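Line 3 labeller and shrink tunnel – monthly inspection, June
Site: Pristora packing hall
Machine: Ornine wrap-round labeller with infeed screw, outfeed conveyor and heat tunnel
Checked by: Iolo Jarman
Second check: Conall Phelan
Line stopped and locked off for sections 1 to 4. Sections 5 and 6 done with power on, guards closed.

Marks: OK = no action. C = comment, can run. X = do not run until fixed.

## 1. Isolation and guards

| Item | Mark | Comment |
|---|---|---|
| Main isolator locks off and takes two padlocks | OK | |
| Air dump valve vents fully | C | Slow. Gauge took longer than last month to drop to zero. Clean the silencer. |
| Front guard hinges and interlock | OK | |
| Rear guard interlock | X | Switch tongue bent. Guard can be shut without the switch making. Fixed same shift, see note below. |
| Fixed guard over infeed screw | OK | All four bolts present, tool needed to remove. |
| Warning labels readable | C | Hot surface label on the tunnel exit has faded. |

Rear interlock: Horațiu Stanciu fitted a new tongue from stores and tested it five times. Machine stopped each time. Mark changed to OK at 11.20. There are no more tongues on the shelf, so one needs ordering from Gavrilă along with the belt in section 3.

## 2. Infeed

- Infeed screw, 500 ml bottle: **OK**. Light scuffing on the first two turns, same as before.
- Infeed screw, small jar: **C**. Chip on the leading edge. It is marking the odd lid. Use only if the small jar has to run this week.
- Guide rails: **OK**. Clamps tight.
- Bottle jam sensor: **OK** after wiping. Label dust on the lens again.
- Change parts rack: **C**. Two star wheels hung on the wrong pegs. Put back. Night shift please check the number on the part before hanging it up.

## 3. Label station

- Reel brake: **OK**
- Peel plate: **OK**, no nicks felt along the edge
- Glue roller: **C**. Build-up at the drive end. Cleaned, but it should be done at every changeover and the sheet shows two changeovers with no initials.
- Wrap belt: **C**. Worn to 40 mm at the narrowest point. Limit in the manual is 38. Order now.
- Vacuum drum pads: **OK**. Replaced in the last service.
- Emergency stop, operator side: **OK**
- Emergency stop, drum side: **OK**, though the button is stiff

## 4. Outfeed conveyor

- Chain tension: **OK**
- Side transfer plate: **OK**. Gap even across the width.
- Drip tray: **C**. Full. Emptied.
- Floor under conveyor: **C**. Glue on the floor beside the second leg. Scraped and washed. Leave the cone out until it is dry.
- Cable tray to motor: **OK**. Lid was off at the far end, now clipped down.
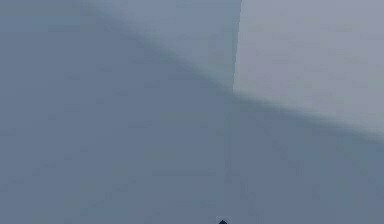 *Smooth blue-grey surface, paler panel to the upper right.*

## 5. Heat tunnel, power on

- Warm-up to 200 °C from cold: **OK**
- Over-temperature trip: **OK**. Trips and needs a manual reset.
- Curtain strips, entry: **OK**
- Curtain strips, exit: **C**. Three missing. Operators can feel the heat at the lift-off point. Fit new strips before the long run on Monday.
- Extraction fan: **OK**. A bit noisy on start, settles after a minute.
- Cool-down interlock: **OK**. Mesh belt keeps running until the tunnel is down to temperature.

## 6. Running test

Test run of 91 bottles at normal speed with the Flirnanitz label. Two rejects, both for a lifted tail, both near the start before the glue had come up to heat. Rest good. No jams.

Stop time from the front guard opening is inside the limit. Beacon and sounder both work, but the sounder is almost too quiet to hear with line 2 running. Emilian Hodoroagă has asked for a louder one – he raised it at the last inspection as well and it was not carried over to this sheet.

## Actions

| Action | Who | When |
|---|---|---|
| Order wrap belt and interlock tongue | Laurențiu Căpraru | This week |
| Exit curtain strips | Horațiu Stanciu | Before Monday start |
| Clean air dump silencer | Horațiu Stanciu | Next stop |
| Hot surface label | Iolo Jarman | Next stop |
| Glue roller sign-off at changeover | Shift leads | From now |
| Price for louder sounder | Laurențiu Căpraru | Before next inspection |
| Small jar screw, repair or replace | Conall Phelan | To be agreed |

Machine fit to run: **Yes, with comments.**

Signed I. Jarman, C. Phelan. Copy in the line 3 folder, second copy to the office.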